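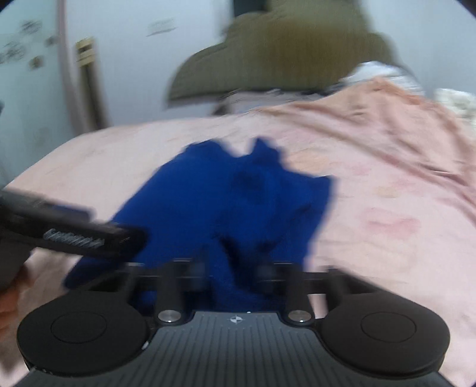

阅读时间:8 分钟

手持夹爪采集设备采购与预算怎么做(家居布料类任务)

发布于 2020年12月13日

先说适用范围。打算买一批手持夹爪去住户家里采数据,叠衣服、理床铺、收毛巾这一类。桌面抓积木的不用看,那个简单得多。机械臂本体的预算也不在这里,另开一张表。

赶时间写的,表格自己照着建,列名我都给了。

第一步:先写任务,别先看报价

很多预算表第一行就是设备型号。顺序反了。第一行应该是任务,一件一件写:什么东西,放在什么上面,人站哪边,要夹哪里。

比如一块宝蓝色的布,皱成一团放在浅粉色床单上,夹爪从上方靠过去。就写这么细。写完你会发现下面几列自己就出来了:

指垫:布料要软一点、宽一点的,硬指尖容易打滑
开口:折起来的厚布能不能进得去
视角:夹爪上的相机看不看得到指尖前面那一片
支撑面:床垫会陷,桌子不会

支撑面这条老有人漏。床是软的,手往下一压,高度就变了。按桌面任务选的指尖长度,到床上常常差那么一截。试用的时候一定拿到床上试。

第二步:定套数

我们这次是 9 套。算法很土:同时开工的人数,加上备机,加上一套永远放办公室不外借的。

办公室那套别省。现场报问题,手边没有同款机器,只能靠猜。省下来的钱最后都变成来回快递费和等的时间。

备机怎么分,看城市不看人。一个城市一套,跟着领队走。放总部的备机等于没有备机,寄到了人都收工了。

第三步:询价

我们问了三家,Nirnside、Maltero、Chala。都发同一份需求,同一天发,要求同一个格式回。不然没法比,一家报含税一家报不含税,一家把相机算进去一家不算,对到半夜。

询价单里要写明:

夹爪本体,带不带相机
相机支架单算还是含在内
指垫几副,后续单卖什么价
转轴、连杆、螺丝能不能单独买
标定谁做,标定板给不给
录制软件按设备收还是按帐号收
质保从发货算还是从签收算
坏了寄修期间有没有替换机

倒数第三条和最后一条,三家的答复差别最大。Nirnside 本体报价最低,但软件按帐号收,采集员一轮换就往上加。Maltero 本体贵,软件不另收。Chala 居中,寄修不给替换机。所以只看本体价排名是没用的,要把一个周期跑完的钱全加起来在看。

我们最后选了 Maltero。你们人员固定的话可能结论不一样,自己算。

第四步:易耗件单独列一行

别塞进"其他"。"其他"是最先被砍的。

易耗件包我们的成交价是每包 794 元,里头是指垫、销钉、螺丝和一小管螺纹胶。每套配一包起步。布料任务磨指垫磨得快,尤其针织和绒面,毛絮会粘在垫子上,夹着夹着就不牢了。采集员往往不觉得,以为是自己手法问题。

建议写进操作规程:开工前看一眼指垫表面,收工拿胶带粘一遍毛絮。粘毛的滚筒也列进采购单,便宜,但真到了现场没有就是没有。

转轴的小盖帽和销钉,开箱当天拍照留底。以后松了、歪了,有个对照。

第五步:布料和床品也是设备

这条请务必看。家居任务里,被夹的东西要花钱买。

只用住户家里现成的,会出两个问题。一个是隐私和损耗,勾丝了算谁的。一个是分布没法控制,去哪家算哪家。所以自己带一箱布,背景用住户的床,前景用自己的布。这样搭比较好管。

买布的原则:

颜色跟常见床品拉开,也要故意买几块不拉开的
有厚有薄,有带罗纹的有光面的
带缝线的边要有,后面训练找边角用得上
不要买全新就直接用,先洗一遍,新布太挺

布料箱我们做了 221 件,一件一个编号,编号缝在里侧。登记表跟设备表放一起,丢了要能查到是哪天哪家。

编号别用贴纸。一洗就掉。

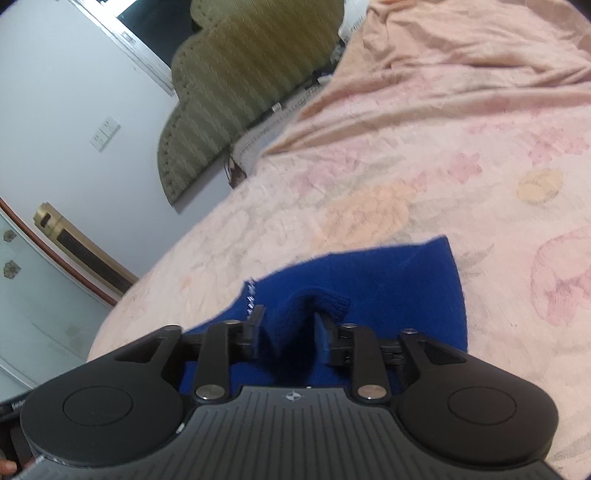 作者:贺予川

第六步:试用一定要进卧室

供应商寄样机来,大家习惯在会议室桌上夹个杯子,夹住了,鼓掌,签字。不算数的。

试用清单给一份,照抄就行。

找一张花床单。浅粉底印花那种就很合适,花色杂。上面放一块蓝布,弄皱。夹爪张开,停在布上方,录一段。再夹起来,录一段。回放,重点看下面几处:

两个指尖之间的凹处。布一拱起来,中间很容易暗成一片,细节全没了。深色指垫加深的褶皱,更糊。样机在这里看不清的,曝光能不能手动调,问清楚
布边和角。缝线能不能看出来。看不出来的,标注时成本翻上去
快速移动的时候。手一甩,远处的枕头、被子糊掉可以接受,指尖附近糊掉不行
镜头边缘。广角四角会发黑,有效面积要自己量,别信参数页
指垫内侧。有的材料会映出布的颜色,做颜色分割的同事要提前知道

每家样机都用同一块布同一张床。视频命名带上厂家缩写,不然过两天就分不出谁是谁。

顺手再试一件事:让手小的同事拿一刻钟。重量参数表上看着都差不多,举在床上方不动,手腕的感觉差很多。手腕受不了的设备,预算表上再漂亮也没人愿意用。

第七步:现场的杂项

逐条写,别合并:

充电器和插排。卧室插座位置不定,常常在床后面的墙上,够不着。插排买长线的
存储卡,按每天两张备,一张用一张倒
运输箱,要硬壳,内衬按夹爪形状切。软包不行,指尖会顶弯
补光灯,可以先不买,预留一行,试采之后定
手套、鞋套、消毒湿巾
给住户的场地费

场地费跟设备不是一个科目,财务会退回来。但规划的时候必须放一起看,一间房用多久决定你要几套机器同时进场。房间小的,两个人站床两边就转不开身了,多带机器过去也是闲着。

箱子我们从 Dratis 订的,内衬要给图纸,交期另算。下单夹爪那天就把箱子一起下了,别等货到。我们等了,结果前面几套是裹着浴巾出门的。

第八步:付款和验收节点

分三笔。预付、到货、验收。验收那笔留大一点,留到在真实房间录完一轮、数据能导出来能回放为止。"开机正常"不能当验收标准。

合同里把备件供应写进去,至少覆盖到项目结束。停产了要提前通知。厂家一般会同意,你不提他不写。

时间倒排。我们计划二月开采,所以十二月中旬必须把合同签掉。中间夹着春节,快递停,工厂停,往前再让一周比较安全。标定和培训各留几天,别叠在同一天,叠过一次,标定没做完人已经坐满一屋子了。

预算表列名

任务 / 设备 / 数量 / 单价 / 含税否 / 供应商 / 交期 / 付款节点 / 科目 / 负责人 / 备注

备注栏写清楚这个数是报价、成交价,还是拍脑袋。三种混在一起,审批的时候说不清。用颜色区分也行,不过打印出来是黑白的,还是写字稳妥。

几个常被问的

能不能租?短期试采可以。租来的机器不让拆,指垫坏了要整机寄回,布料任务不太划算。

二手呢?本体可以考虑,相机不建议。每台都要重新标定,而且镜头有没有磕过看不出来。

能不能先买一半?可以,但要跟厂家锁第二批的价和硬件版本。版本一变,相机位置挪一点点,两批数据就得分开处里。这条写进合同,口头的不算。

不可预见费留多少?我们几乎全花在指垫和快递上了。下一轮打算把这两项直接提出来单列,预备金那行相应调小。

税率和科目以自己公司财务的口径为准。运输箱内衬的切割图,等 Dratis 改完第二版再补到附件里。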